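Date: Sun 15 December
From: data collection, Skisville
To: Mistico list
Re: pen cup episodes, how many and how varied

> We have 130 episodes of the pencil insert and the policy
> still stalls over the cup. Do you reset by hand between
> episodes, and do you vary what is already in the cup?

Yes to both. We are at 2,000 episodes on this task, teleoperated on the Tam cell, and every reset is done by hand. 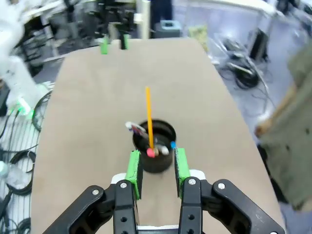

The operator moves the cup and the loose pencil between episodes. We change the contents every 200 episodes. With a fixed set of pens the policy learned the outline of the bundle and went to the wrong spot when we took one out. 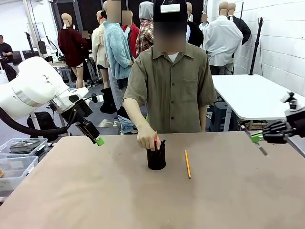

Trim your resets. Our October batch kept the person's hand over the table in the first second of many episodes, and the policy learned to wait for it. Recording now starts on a pedal press, after the arms are back in the start pose – the pedal is worth the wiring.
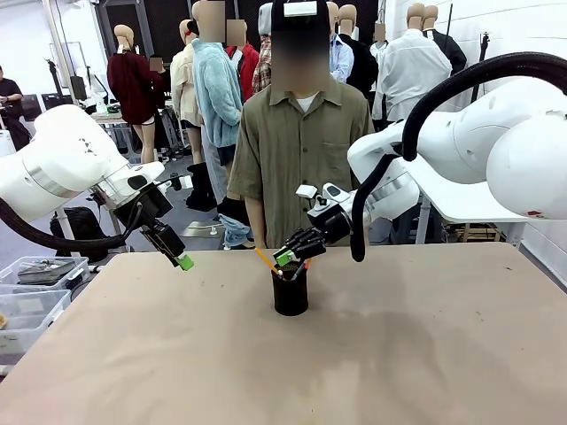
On stalling: check the wrist views before you collect more. In the fixed view the rim is only a few pixels deep, so the last part of the approach depends on the wrist cameras. Ours were 2 frames behind the joint log for a while, and the symptom was the same as yours. Fonero has a sync check in its export tool that will flag this.

Keep the failed inserts, but label them. We leave them out of training and use them for the success classifier. A retry within one episode is fine – keep it whole.
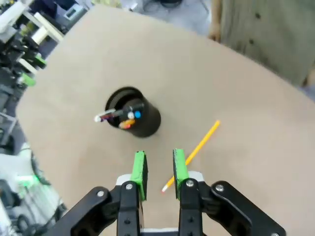
Wrist view, pencil on the table between the open fingers.

Can you post the camera and joint timestamps for a few of the stalled runs?

Mistico list, Skisville. Contact the list owner | Back to top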